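Sorting fabric scraps by color or by type?
Sewing Room & Storage

marigold_hems
OK, I need outside opinions before I lose a whole Saturday to this. I finally pulled every scrap out of the closet and weighed the lot on the luggage scale. 101 ounces! Mostly cotton, some jersey, plus the slippery stuff I keep buying for linings and never line anything with. My plan was to sort by color, because that's how I pick fabric when I'm piecing. My sister thinks I'm nuts and says fiber first, always. Who's right?

tovar_h
Your sister. I sorted by color for years and every time I wanted a red I'd pull out a red knit, a red flannel and a red something-or-other that melted when I ironed it. Now it's wovens in one bin, knits in another, and color only inside the bin.
Hermenegildo Tovar

bobbinbound
Disagree with Tovar – if you mostly make quilts then it's nearly all cotton anyway and color is the only thing that matters. I'd pull the slippery linings out and sort the rest by color. Two passes and you're done.

marigold_hems
See, that's what I was thinking, but then there's the reds. I have so much red and pink, and it all ends up wadded together. Do you keep pinks with the reds or separate?

pocketfacing
Separate, always. And don't leave them in a wad while you make up your mind! I start with everything at the back of the table against the wall and bring pieces forward as I fold, so the front stays clear to work on. This is how mine goes before any folding happens, the magenta bunched up in the corner and a bit of lighter pink by it.
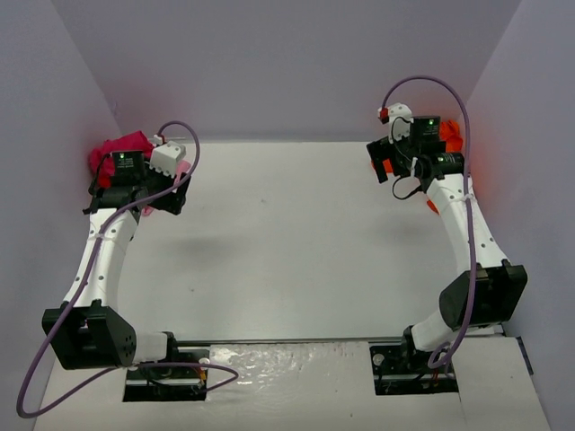
bobbinbound says magenta belongs with the purples and I will not be moved on this. Hold it next to a true red and it goes blue on you every time. Put it in the red bin and you'll grab it for a Christmas runner at eleven at night (ask me how I know).

tovar_h
Magenta is a pink. Put it with the pinks.

bobbinbound
It's a purple with good PR.

pocketfacing
I'm with Tovar on that one, sorry. Also, marigold, what are you putting them in? I had the Skelivero stacking boxes and the lids popped off as soon as I filled them past the handles. I switched to the shallow Anness drawers and I like them a lot better, although they cost me 215 dollars for the set and I still wince.

marigold_hems
Yikes, no. I've got shoeboxes and a marker. I'm going to try fiber first and then color, and pinks get their own box. Magenta goes in with the pinks for now, bobbinbound, please don't unfriend me.

tovar_h
Shoeboxes are fine. Iron the cottons before you fold them, and anything smaller than your palm goes in a jar for stuffing.

bobbinbound
Smaller than your palm?? I piece with those! Send me the jar.

marigold_hems
Deal – I'll message you for the address once I've done the first box.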